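공동 작업장 '버노라', 천 다루는 로봇 팔 제작 과정 공개

회원제 공동 작업장 버노라(Virnora)가 11월 18일 천 취급용 로봇 팔의 제작 현황을 공개했다. 작업은 회원 에메셰 세케레시와 샤흐룰 타리간 2명이 맡고 있으며, 과제명은 '클루딕(Cludik)'이다. 수건과 헌 옷감을 집어 펼치고 접는 동작을 소규모 작업장 설비만으로 구현하는 것이 목표다.

팔은 적색과 흑색 외장의 기성품이다. 두 사람이 직접 만든 부분은 작업대, 배선, 제어 소프트웨어다. 작업면에는 짙은 녹색 천을 깔았다. 세케레시는 "밝은 색 옷감과 바닥의 명도 차이가 커야 윤곽 추출이 안정된다"며 "흰 상판에서는 천의 가장자리와 상판을 구분하는 데 실패하는 경우가 많았다"고 말했다. 현재 시험에 쓰는 천은 황갈색 천 조각과 살구색 테리 수건이다. 앞의 것은 가장자리 올이 풀려 있어 윤곽이 불규칙하고, 뒤의 것은 고리 조직이 두꺼워 집을 때 여러 겹이 함께 물리기 쉽다.

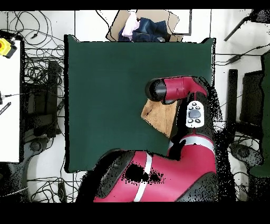
파지 방식

그리퍼는 손가락이 2개인 평행 개폐형이다. 제어 순서는 접근, 하강, 파지, 인양, 이동, 해제로 나뉜다. 접근 단계에서는 손가락을 벌린 채 천 위에서 멈추고, 깊이 영상에서 주름의 능선을 찾은 뒤 그 방향에 직각으로 손목을 돌린다. 능선이 검출되지 않으면 가장 높은 지점을 대신 목표로 삼는다.

타리간에 따르면 초기 설정에서는 하강 깊이가 고정값이었다. 얇은 천에서는 손가락 끝이 작업면을 눌렀고, 두꺼운 수건에서는 윗고리만 스쳐 파지에 실패했다. 이후 목표 지점의 높이를 기준으로 하강량을 계산하도록 수정했다. 손목 토크가 상한을 넘으면 동작을 중단하고 대기 위치로 복귀하는 조건도 추가했다.

깊이 영상의 결손은 아직 해결되지 않았다. 광택이 있는 적색 외장과 팔의 윤곽 주변에서 값이 빠지는 현상이 반복된다. 제작진은 팔의 관절 각도로 외형을 계산해 해당 영역을 미리 제외하는 방법을 시험하고 있다. 외장에 무광 필름을 붙이는 안도 검토했으나 관절 틈에 필름이 말려 들어갈 우려가 있어 보류했다. 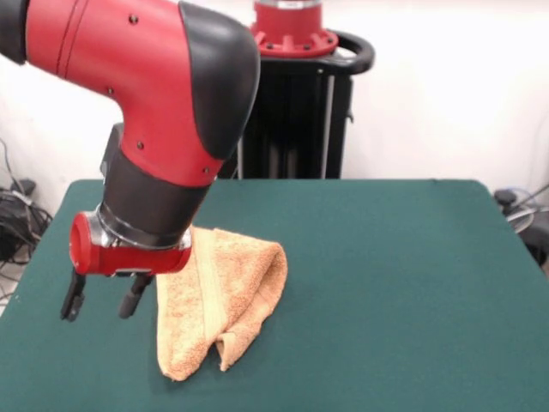

수건 접기는 반으로 한 번 접는 동작까지 작성됐다. 같은 조건에서 10회 연속으로 성공해야 다음 동작으로 넘어간다는 것이 두 사람이 정한 기준이며, 아직 이를 충족하지 못했다. 실패의 상당수는 천을 놓는 단계에서 발생한다. 손가락을 벌릴 때 고리 조직이 패드에 걸려 접힌 모서리가 딸려 올라온다. 해제 직전에 손목을 조금 낮추고 개방 속도를 줄이는 방식으로 조정 중이다.

배선 정리도 남은 작업이다. 버노라의 설비 담당 요아르 룬드그렌은 바닥 케이블을 덕트로 옮기기 전까지 시험 중 작업대 주변 출입을 제작자로 제한한다고 밝혔다. 전원과 통신선은 분리해 배치하고, 양 끝에 같은 번호를 표시할 예정이다.

작업대 도면과 제어 코드는 11월 말 버노라 회원 게시판에 올라온다. 청바지처럼 무거운 의류에 대한 시험 일정은 정해지지 않았다.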